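Everything Back in the Box: A Chat With Evie Ellwood

I've been throwing out product boxes my whole life, so I was a little nervous about meeting Evie Ellwood, who keeps hers. She runs Bellamy, a small shop that packs grooming kits as gifts, and she had tea waiting before I'd found my pen.

"People think the box is just for the trip home," she told me. "To me it's a drawer with a lid!"

She likes a plain white one best, on a smooth surface with plenty of space to work.
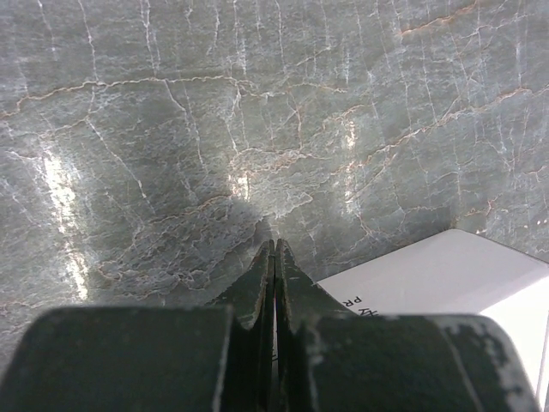

A place for every comb

We got onto hair clippers pretty fast (my own live in a grocery bag, and yes, I confessed). Evie was kind about it. What she loves is a molded insert - the clipper in the middle, a comb in its own spot, a little bottle off to the corner.

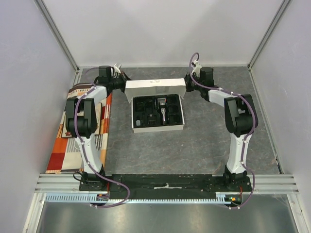 "You put the big thing in first and everything else makes sense after that," she said. I asked what goes missing most often. "The combs. Always the combs. Somebody leaves one by the sink and it's gone until March."

Her other rule is about the lid: both hands, one at each end, and no pushing. If it won't close, something is sitting too high, so she opens it up and looks again. She learned that from her old boss, Cinzia Greco, on an order of 121 kits.

I went home and dug my clippers out of the grocery bag. I'm still looking for the box.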